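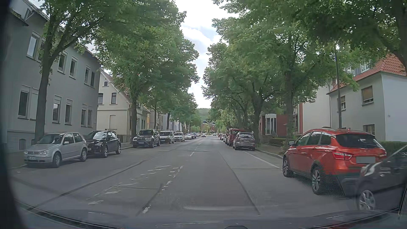

Abrehet Tilahun got the letter in March. The rent on the upstairs flat would go up by 234 a month starting with the new lease, and if she wanted to leave, she had to say so in writing within 65 days. She read it at the kitchen table and then put it under the fruit bowl.

She had lived on Clorley Street for eight years. Her husband had picked the place, and after he died she kept it, mostly out of not wanting to pack.

At six she went down and knocked on Zubaida Rana's door. Zubaida had the ground floor and the good oven.

"Did you get one?" Abrehet asked.

"I got one." Zubaida was still in her work shoes. She did the accounts at Gokach, a company that sold hinges and door handles, and she was home late most days. "Mine says 1,308 total. What does yours say?"

"More than that."

"You have the view."

"I have the view of the hill," Abrehet said. "I don't look at it much."

They sat in Zubaida's kitchen and ate rice with the lentils from the night before. Zubaida said she could pay it, but she'd have to stop sending money to her brother. Abrehet said she could pay it until the fall. After that she would have to ask her son, and she would sooner move.

"Where would you go?"

"Zillar. My cousin has a room."

"You don't like your cousin."

"I like her fine for a weekend."

Zubaida got up and ran water over the plates. She stood with her back to the table for a while.

"There are two bedrooms down here," she said. "One of them has my sewing machine in it and a bike I don't ride."

Abrehet didn't answer right away. She thought about her own bed, which was too big, and the six chairs upstairs, and the coat she had never given away. She thought about hearing another person's radio in the morning.

"You leave dishes in the sink," she said.

"I'm washing them now."

"Because I'm here."

"Well," said Zubaida, "you'd be here."

A car door closed outside, and Văn from across the street called good night to somebody. Abrehet picked up the dish towel and dried the two plates. She didn't know which cupboard they went in, so she opened them one by one until she found it.

"I'd want my own shelf," she said.

"You can have two."

"And the bike has to go."

Zubaida turned off the water — the pipe knocked twice in the wall, the way it did upstairs — and went to look for the key to the back shed.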